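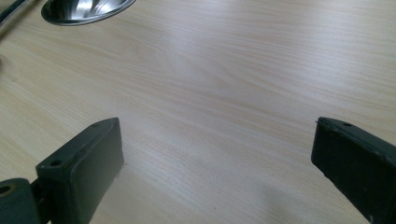

Fingers open, steel bowl at the far side of the table.

I have now spent more evenings with the Evlow than with most of my relatives. It's a hand-held gripper with two blocky dark fingers, and I've been trying it against the Geum, which cost me twice as much and came with a nicer box.

The Evlow's fingers have picked up scuffs along the edges. The pads are flat, so anything with a curve to it is a negotiation. Bowls are the worst. You have to come down over the rim dead square, and my wrist has opinions about dead square.

The Geum has softer pads and forgives a lot more. It also forgave a full coffee mug right onto my foot.

Atif Baloch, who talked me into all this, says I shouldn't judge either one before 1,000 grasps. I'm at about 3,000 on the Evlow and 16 on the Geum, so feel free to call the comparison unfair. He does.

Shiny things on a shiny table still confuse my tracking, and I've tried moving the lamp. Next I want to swap the Evlow's pads for something with more give, if I can find screws that fit. The spares I ordered last August did not.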